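Small plants for a shared work table — what will survive?

Asked in Houseplants, Thursday

We have a long pale table in a big open workroom and I would like to keep a couple of small pots on it. There are no windows near that end, only strip lights, which are on from 8 until 6. The table gets cleared for work most days, so the pots need to be small enough to lift with one hand. I had a spider plant there before and it went brown at the tips and then collapsed. Does anyone keep plants going in a place like this, and how often do you water?

Answer 1 — 2,098 views
Get plastic ones.

Answer 2 — marked helpful
Two pots is fine for a table. Go for something spiky and tough at one end and something with round leaves at the other. White pots, no bigger than you need. I bought mine from Diekmann and they came with a saucer. Keep them towards the far side so sleeves and cables don't catch them. Water the spiky one once a month and the other when the top of the soil is dry. If your lights go off at weekends that does no harm. Ours are laid out like this:

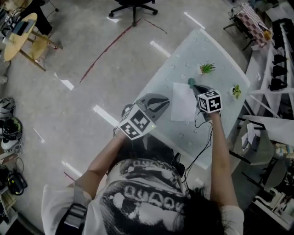
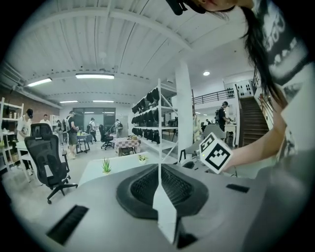 Answer 3
I agree with most of that, but once a month is too little in a heated building. Mine shrivelled by November on that routine. I push a finger in every Thursday and give a splash if it is dry. A small bag of Gilmont gritty compost helped as well — the stuff they are sold in stays soggy at the bottom.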